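About Us

The Tronon Linen Service supplies and launders table linen for schools, halls and residential homes. It was established under the direction of Sandra Staniforth and has a permanent staff of 15. The Service works from two premises, Urkia and Sternemau.

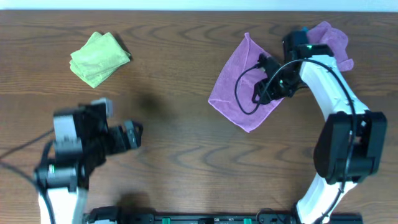
Folding is carried out by colour, and each colour is kept in its own pile. Cloths are opened out on a wooden table and inspected along the hems before they are folded. Green cloths are stacked in folded layers, while purple cloths are spread flat or left crumpled until their turn comes. Finished stacks are tied and labelled for the customer.

Orders are accepted from 100 pieces, and from 300 pieces delivery is included. The office is closed for two weeks in July.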